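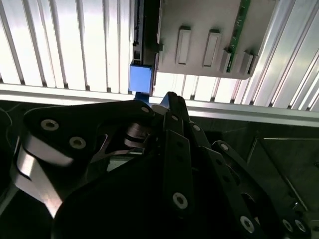 Pre-Season Cup: Ekside to Meet Wivier in the Opening Fixture

The League is pleased to confirm that the Pre-Season Cup will return in August, with Ekside hosting Wivier in the first match of the new campaign. Kickoff is set for 3:00 p.m., and gates will open two hours earlier. The match will be decided on the day. Should the sides be level after 90 minutes, the result will be settled by penalty kicks, with no extra time played.

Ekside qualified as league champions. Wivier, who finished second, take the place usually held by the winners of the Knockout Trophy, as Ekside won both competitions last season. The clubs last met in the spring, when a late header gave Ekside a 1-0 win on their own ground.

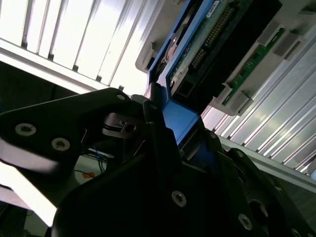

Photo: League Media Office

Tickets and Seating

Around 600 seats have been set aside for visiting supporters in the north stand. These will be sold only through the Wivier club office until the end of June, after which any remaining seats will go on general sale. Season ticket holders of either club may purchase up to two additional tickets at the member rate. Children under 8 are admitted free of charge when seated with an adult.

Supporters are asked to note that the east entrance remains closed for resurfacing. Those arriving by train should follow the marked route along the river path – the shorter way through the parking lot will be reserved for team buses and emergency vehicles.

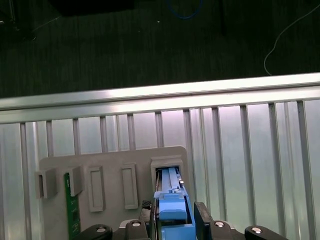
Parking passes bought with a season ticket are not valid for this match and must be requested separately from the host club.

Squad Rules and Officials

Each club may name up to nine substitutes and use five of them. Players who were suspended at the close of last season will serve any remaining matches in the league, and are therefore eligible to take part in the Cup. Registration of new signings closes at noon on the day before the match.

Cinzia Mancuso has been appointed referee. She took charge of last season's semifinal between Liapis and Nilten and has officiated in the top division for several years. Her assistants and the fourth official will be named once the summer fitness tests are complete. 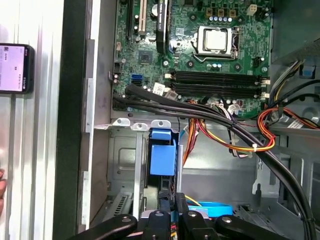 Page last updated: June

Clubs wishing to nominate young players for the pre-match skills display should send their lists to the League office before the end of the month. Late entries cannot be accepted.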